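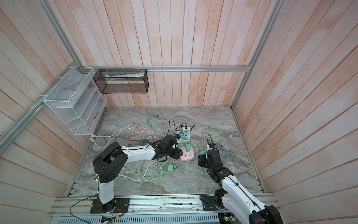
About Studuvholm

Studuvholm builds and looks after small two-arm robot cells. We have four people on staff and one workshop. Customers send us a handling job they want done by robot, and we set up a cell, run the job in it, and keep it running after delivery.

Ming-te Tam started the company to repair arms for other shops. Setup work came later, when customers kept asking us to fix the bench along with the robot.

How we set up a cell

Both arms bolt to one aluminum rail along the front. The side and back walls hang on the same kind of extrusion, so a panel can come off without moving an arm. Yen-ting Liao levels the rail first, then mounts the base plates and checks each joint at low speed. Baskets and organizers go on with zip ties until the customer settles on a layout.

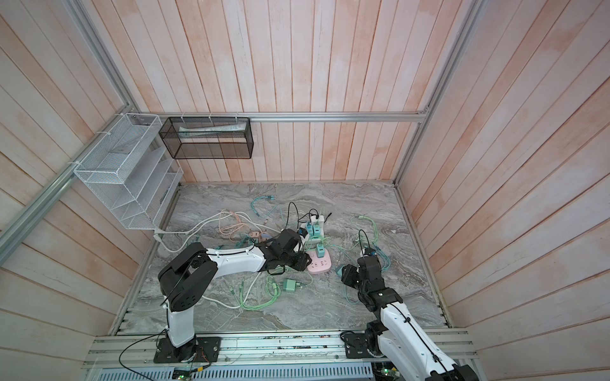

How we look after it

Every cell gets a check after 169 hours of running. Uyên Bùi does most of these. She tightens the base bolts, cleans the gripper fingers, wipes the camera glass and looks for wear where the cables flex. The log for our Druleo cell now has 1,201 entries, and most of them are short. 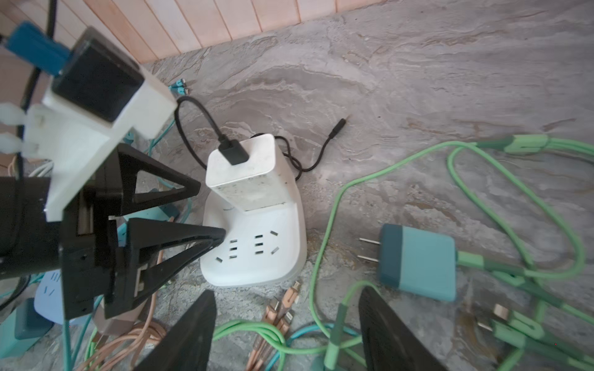
Cable handling is the job we get asked about most. Cords are soft, they snag, and they never lie the same way twice. For trials we use ordinary chargers and power strips, and we don't tidy them first. A black cord that crosses over itself beside a charger, or green strands bunched up close to the fingers, is a fair test of a gripper. We keep a wrist camera on the arm for this work — the fixed view alone can miss a plug lying behind a strip.

When something breaks

Call the shop and ask for Shu-fen Yeh. She will want the arm, the joint and what it was doing at the time.

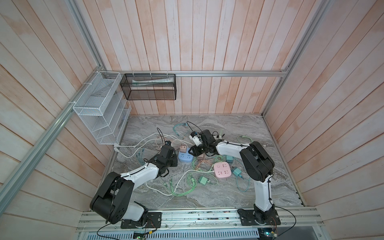 We stock spare fingers, wrist cables and control boards, and a finger swap takes 20 minutes. Joint repairs are done in our workshop. We lend a spare arm while yours is on the bench.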